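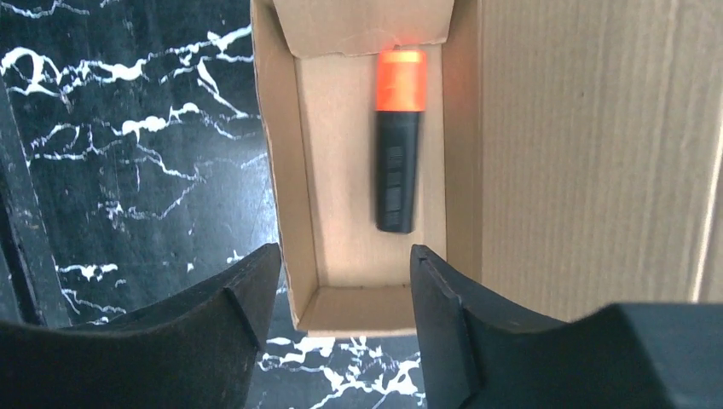 Dušan Georgiou had been working on his novel for eleven years when the rejection came from Pratum, and he took it well. He read it standing up, then sitting down, then on the floor of the hall with his coat on.

"We admired the ambition," it said, "but didn't quite fall in love."

"Who asked them to fall in love?" he said into the phone. "I asked them to print it."

"It's a form letter," said Hadi Semaan. Hadi had sold a book once, to Danzer, and had been an authority on everything since. "They fall in love with no one. They didn't fall in love with me either. Danzer found me 'bracing.'"

"Bracing is good."

"Bracing sold 668 copies. My mother has a lot of them."

The novel was called The Tollkeeper of Wonenholm, and it was set in 1918 in a town that had no tolls, which was the whole point of it. A man sits at a gate waiting to collect money that the council stopped charging before he was hired. In the early drafts he died at the end. Then he got married at the end. In the present draft he went indoors to look for his gloves, and Dušan felt this was the strongest version so far, though he could see how a person at Pratum might want the gloves found.

"How long is it now?" Hadi asked.

"It's hard to say."

"Pages or words, either one."

"I took out the horse fair."

"You loved the horse fair."

"I loved it for 2000 words. After that I was just being polite."

There was a silence on the line while both men thought about the horse fair.

"Send it to Pedwood," Hadi said at last. "They like a gate."

Pedwood, according to its website, was closed to submissions until February, except for writers who had met one of the editors in person. Dušan considered this. He had once held a door for a woman with a Pedwood tote bag. She'd said thanks, and he'd said not at all, and it had seemed to him then that they understood each other. He began a letter.

Dear Editor, he wrote, You may remember me from the door.

He took out the door. Then he had nothing, so he put it back.

The biographical note was worse. Pedwood wanted fifty words in the third person, and Dušan had never done anything in the third person that he cared to see in writing. Dušan Georgiou lives alone, he wrote, and looked at it for a while. Dušan Georgiou lives near a good bakery. That was better. He added that his work had appeared in a number of places, and it had -- on his own kitchen table, in Hadi's car, and for one terrible weekend at his sister's.

He called Hadi back to read it to him.

"A number of places is fine," Hadi said. "Everybody says that. Zero's a number. What's the submission number they gave you?"

"3753."

"That's this year?"

"I think it's this morning."

Hadi breathed out through his nose. He was eating something. "You know what I'd do?" he said. "I'd find the gloves."

"You haven't even read the new ending."

"I've read it. You left it in my car. He goes in, he looks around, it stops. I turned the page over to see if there was more on the back."

"And was there?"

"There was a shopping list. I thought it was pretty good, up to the onions."

Dušan said he had to go. He got out the last chapter, turned it over, and read down as far as the onions. Then he took off his coat and went to find a pen.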